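Sisari Folding-Seat Office Chair, Black

Item no. 2557
Sold by Varnorley Office Supply

In stock. Ships flat in one carton.

The Sisari is a desk chair with a seat that folds up when you aren't sitting on it. Fold the seat and the chair takes up less depth, so it can be pushed closer to a desk or parked along a wall. It was made for shared rooms, training rooms and home offices where the floor has to be cleared fairly often.

It comes in one color, black, for the back, arms, seat and legs. We carried a gray version until June and don't plan to bring it back.

What it is

A medium-back chair on four splayed legs with a caster on the end of each. There is no center column and no gas lift, so the seat height is fixed. If you need an adjustable seat, look at the Pusness task chair instead, item no. 1302. The Pusness does not fold.

The backrest is curved and made of mesh stretched over a plastic surround. It gives a little under your weight and does not recline. The armrests are fixed in height and do not flip back. When the seat is folded the arms stay where they are, which matters if you want to push the chair under a low desk. Measure from the floor to the underside of the desk before you order.

The seat is a molded panel with a thin pad on top. It is firmer than most office chairs. People who sit at a desk all day usually want a cushion on it, and our 715 cushion fits without covering the hinge. For meetings and a few hours of desk work the pad is fine on its own.

How the seat folds

Lift the front edge of the seat with one hand. The panel swings up on a hinge. There is no lever or button. To put it down again, push the panel toward the floor until it stops. It should sit flat and level with no rocking.

Keep your fingers away from the rear edge of the panel when it comes down. Don't sit on the chair until the seat is all the way down, and don't carry the chair by the seat.

Some customers have asked for a catch that holds the seat up. We don't offer one. The hinge is stiff when new and loosens with use. If it gets too loose, tighten the two bolts under the seat with the hex key from the carton, a quarter turn at a time on each side.

Moving it

The chair rolls with the seat up or down. Take hold of the top of the backrest and pull or push from there. Over a doorway strip or the edge of a rug, lift slightly at the back so the leading casters don't catch.

The casters swivel freely and have no brakes. On a sloped floor the chair will wander. We can supply fixed glides in place of casters for that kind of room — ask when you order, as they have to be fitted before the legs go in the carton.

Floors

Standard casters are hard nylon and suit carpet tile and short pile rugs. For wood, laminate and vinyl, order the soft casters. They cost a little more and are quieter. They push into the same sockets, so you can change over later if you move the chair to another room.

Whichever set you use, check the casters for grit every month or so. A small stone stuck in a wheel will mark a wood floor quickly. Hair and thread wrap around the axles as well and can be cut out with small scissors.

Which desk to use it with

Any straight desk with open space underneath will do. We sell the chair mostly alongside plain rectangular desks with metal legs. Desks on flat horizontal feet need a bit more thought, as a caster can run up against the foot if you pull the chair in at an angle. Approach the desk square on and it clears. 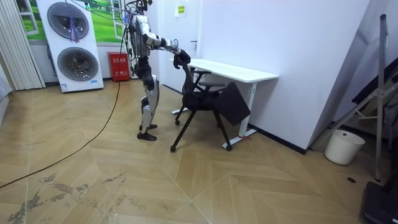
Desks with a full-width modesty panel or a drawer under the top are not a good match. The arms meet the drawer before you are close enough to write comfortably. For those desks, pick a chair without arms.

Assembly

Assembly takes one person and one hex key, which is in the carton. Leave the bolts finger-tight until all of them are in, then tighten them in turn.

1. Lay the seat frame upside down on the flattened carton.
2. Bolt on the legs. The rear pair is marked R.
3. Push a caster into each leg until it clicks.
4. Turn the frame over and stand it up.
5. Slide the backrest into its brackets and bolt it from behind.
6. Fit the armrests, then go around and tighten everything.

Fold the seat up and down a few times before first use. If it rubs against one arm, loosen that arm, move it outward and tighten it again.

Cleaning

Vacuum the mesh with a brush head. Wipe the arms, legs and seat with a damp cloth and a drop of dish soap, then dry them. No bleach and no solvent cleaners — they turn the black plastic cloudy and it can't be polished out.

Spare parts

Casters, armrests, seat pads and bolt sets are kept in stock at Varnorley. Backrests are ordered in and take longer. Quote item no. 2557 and the batch code printed on the sticker under the seat. The armrests are sold singly, so say left or right as seen by a person sitting in the chair.

Returns and warranty

Unused chairs can come back within 30 days in the original carton. Assembled chairs can be returned only if there is a fault. The frame and hinge are covered for 6 years and the mesh and pad for two. Casters are treated as wearing parts and are not covered.

The chair is designed by the Siriwardena workshop and packed by us. Questions about fit, bulk orders or glides go to Gayan Siriwardena on the Varnorley order desk. Please include your desk height and the type of floor.

Page last updated 24 October 2024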